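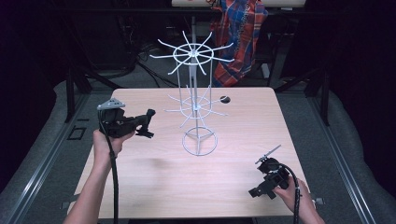
Falline is a software package for recording, checking and replaying two-handed manipulation demonstrations made with hand-held grippers. It was written at the Landale laboratory under the direction of Valentyna Tkachenko and is used mainly to prepare training data for control policies. The first public version was released on 7/14/22.

Overview

In the method Falline supports, a person holds one gripper in each hand and performs a task directly. The software records the position and opening of both grippers, together with video from a camera at head height, and stores them as a single episode. A policy trained on these episodes predicts short sequences of gripper motion, which a separate controller converts to joint commands.

Architecture

The package has 3 main parts. The recorder collects data from the two grippers and the camera and places them on a shared clock. The checker reads each finished episode and marks gaps in tracking, sudden jumps in position and periods in which one gripper leaves the calibrated area. The replayer runs an accepted episode through a model of the target robot and reports any motion the arms could not follow.

Gripper data are resampled to 20 samples per second before export. Policies supplied with the package predict 16 steps at a time, and the controller may discard the later steps when a new prediction arrives. Both values can be changed in the configuration file.

Perception of thin structures

Wire goods have been a regular test subject for the project. A rotating display rack, with its central pole and two tiers of radiating arms, presents several problems at once. The arms are narrow in the camera image, they overlap one another from most viewpoints, and the tabletop shows between them. Depth estimates for such objects often fall on the surface behind the wire. Faint shadows on a light wood-grain table may also be mistaken for additional arms.

Falline addresses this with a module named Bidon, which fits a line model to groups of image edges and tracks the fitted lines from one image to the next. Bidon assumes that the object is rigid apart from rotation about a single axis. It does not handle bent arms well, and the manual advises turning it off for flexible items.

Planning

Motion checks are carried out by Bramwell, a planning library maintained separately from the main package. Bramwell treats each wire arm as a thin capsule with an adjustable safety margin. A wide margin closes off the space between neighboring arms, while a narrow one depends heavily on accurate calibration.

Data set

The collection distributed with Falline contains 3821 episodes. A revision issued in August corrected the clock offset in part of the collection and left the episode numbering unchanged.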